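The Packing Table: Getting Ready for the Kurkbridge Parcel Swap
Gallery
Posted 2022-01-08 by Orysia Prokopenko

Welcome back to the gallery, and thank you for waiting so patiently while I got the holiday dishes put away and found the table again. For those who are new, the Parcel Swap is a very simple thing. You put together a small box of treats and odds and ends, you send it to a household you've never met, and a box comes to you from somewhere else. My sister in Nandness started it with a handful of her neighbors, and I've been doing the Kurkbridge end of it ever since, mostly on my own kitchen table with the good pink cloth on (I know, I know, a person should pack on bare wood, but the cloth makes me happy and it goes straight in the wash afterward).

I like to keep old cardboard boxes going for as long as they'll hold up. A box that has been flattened properly takes up no room behind the pantry door, and if you don't mind a bit of shiny old tape along the folds, it will make another trip perfectly well. I run my hand along the edges first, to feel whether a corner has gone soft, and then I press the whole thing down and look at the creases before I decide which way it wants to go back up. It's a peaceful sort of job, the kind where the tea gets cold beside you.

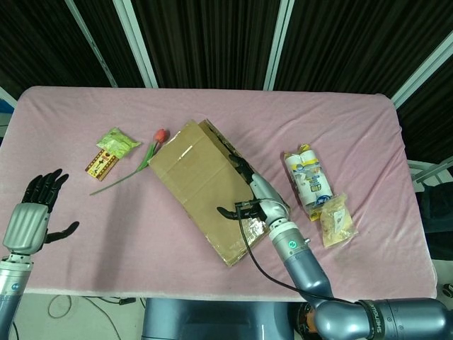 The other half of the pleasure is choosing what goes in. I always start with something flat, a little packet of something to nibble or to stir into soup, and then a small box with a nice pattern on it, because half the fun of a parcel is opening the thing inside the thing. After that comes one item with no use at all. This winter it's tulips, the artificial kind, and I have fallen completely for the red ones! A real tulip wouldn't get as far as Yokoyama Street, let alone across the county, but these will brighten up a windowsill in January and still be there in April when the real ones come along to keep them company.

Lay everything out on the table before you tape a single flap. I have learned this the hard way more than once, most memorably the year I sealed up my own reading glasses and had to write a very sheepish letter to a lady in Clokia, who mailed them back to me wrapped in a tea towel that I still use.

A few small things for those of you packing this month. Please keep the finished parcel under 500 grams if you can manage it, as that keeps the postage kind to everybody. Long stems like the tulip's go in on the diagonal, corner to corner, with the leaf tucked down close. Anything crinkly goes on top so it doesn't get squashed flat. And do write your card by hand, even if it's only a line or two, for it's the card that people keep.

We had 755 parcels go back and forth last year, counting both towns, and I have the cards from my own 3 pinned up by the stove. If you'd like your name on the list for the spring round, leave me a note at the Kurkbridge library desk, and tell me whether there's anything your household can't eat. More pictures when the tape comes out.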